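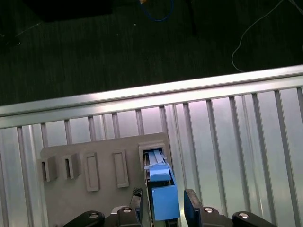
A blue block at a rectangular slot in a gray panel.

The spare parts store at the Iltberg water utility holds 1035 line items. According to the stores manager, who has run it since the last reorganization, 315 of those have not been issued in nearly a decade.

"People see that figure and want to clear shelves," she says. "I ask them which pump they would like to be without."

The utility supplies the town and the Makau reservoir zone from three pumping stations built at different times, with control cabinets from different suppliers. The oldest, at Ludedach, still runs on plug-in relays of a pattern that is no longer made. The manager bought the last available batch in June and stores it in sealed bags with desiccant.

"A relay on a shelf still ages," she says. "Contacts oxidize. Plastic housings get brittle. We pull a sample every year and measure contact resistance. If the sample drifts, the whole batch gets tested."

Her main complaint is with part numbers. A supplier may change a coil rating or a pin layout and add only a suffix, which purchasing software tends to drop. Last winter a box arrived with the correct number on the label and the wrong coil voltage inside. The fault was found at goods-in, where each delivery is now checked against a reference part kept in a locked drawer.

"The drawing is useful, but a drawing can be out of date," she says. "I want the old part and the new part side by side on the bench."

She sorts stock by lead time and consequence, and gives price very little weight. Under this scheme 33 items are classed as critical, most of them cheap. One is a shaft seal that costs less than lunch and takes five months to arrive. Two are kept at each station, plus two in the central store.

Asked about the inventory system the utility bought from Nogueira, she is measured. Searches are faster and the reorder reports are sound. Minimum quantities were another matter – the system set them from past usage, so anything that had never failed was given a minimum of zero.

"I changed those by hand. It took most of a month, and the defaults came back after the first update."

The next job is the Ludedach cabinets, which are due for replacement. She intends to keep the old relays until the new equipment has run through one full summer peak. After that they will be offered to other utilities before anything is scrapped.

Last updated: 5 Nov 2019

Related articles
Reading a pump curve after an impeller trim
Shelf life of rubber seals in unheated stores
Valve exercising schedules for small networks

This site uses cookies to remember your settings. By continuing to browse, you accept their use.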